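Against the Good Room

Wrote most of this on the bus so forgive the shape of it.

My aunt had a good room. Front of the house, door shut, plastic runner on the carpet. Chairs you perched on. We were allowed in for funerals and for the man from the insurance. The rest of the time eleven of us ate in a kitchen built for three and the nicest table in the house sat behind a door, being nice.

I thought that had died out. It hasn't. It just got smaller. Now it's the good towels. The good knife. The candle. The notebook with the thick paper that's too nice to write in, so you write on the back of the gas bill instead. I own four of those notebooks. All blank. I moved apartments with them. Twice.

So, my argument, such as it is. Use the good stuff. Use it now, on a Tuesday, on leftovers. Saving things for best is a bad habit that we dress up as a good one, and I think it makes people a little bit meaner to themselves every year they do it.

I know the case against. Roya Mahmoudi made it to me over the phone for almost the whole of her lunch break. Roya grew up in a house where things were not replaced. If the glass broke you had one less glass. Her mother kept the good set wrapped in newspaper and it is the reason there is still a good set. She says people like me, who can order another one, shouldn't lecture people who couldn't. Fair. Very fair. I've thought about it a lot and I don't have a clean answer.

But I asked her when she last ate off those plates and she went quiet and then said "well, not since we got them." Her mother paid for them in installments. 2000 was the year, she remembers becuase of the calendars. The newspaper has been changed. The plates haven't been dirty once.

That is care, sure. I don't want to be snotty about it. But care for what? The plates don't know.

There's a money argument too and I think it goes my way. Say you spend 30 dollars on a tablecloth and use it at Thanksgiving, then fold it up till next November. You'd need a long life to get your money out of it. The ugly one you bought at the drugstore gets used every day, and it's the one the kids will remember. They'll remember the drugstore one! You paid extra for the one they won't.

And surfaces are the worst of it, I think. We cover everything. Table, then a pad, then the cloth, then a mat on the cloth, then a coaster on the mat. You could live in a house for your whole marriage and not lay a hand on the wood. 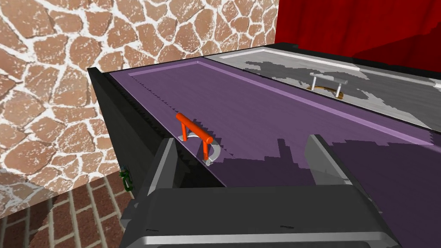
What Covers Are For

Okay so I'm not against covers. A mat under a hot dish, yes. I'm not an animal. A mat can be the thing you like, in a color you picked, and that's fine, then the mat is the good stuff and you should spill on it.

What I'm against is the cover that never comes off. Remote in its shrink wrap. Couch in a sheet. Phone in a case so thick you've forgotten what color you paid for. At that point you bought two things, and the one you live with is the cheaper one.

Nazanin Fallahi, who I used to share an office with, refinishes furniture on weekends and she told me she can't stand a perfect top. The ones that come to her spotless mostly come out of a dead person's house. The ones with rings and a burn and somebody's long division pressed into the varnish, those get fought over. Brothers not speaking. Over a table with a burn in it.

I think about that more than is healthy.

A thing to try, if you're on the fence. Pick one item. Not the heirloom, leave Roya's plates alone. The soap shaped like a shell. The bottle you're keeping for an occassion nobody has scheduled. Use it this week and see if anything awful happens. I did it with the coffee cup from my wedding set, and yes, chipped, day 2, on the faucet. I was upset for the length of the coffee.

Still use it. Chip faces away from me.

Haven't started the notebooks. Working up to it. The first page is the problem, it's always the first page, you want to put something worthy on it. My plan is a grocery list. Onions, dish soap, the cheap batteries. Then it's ruined and I can get going.

My stop.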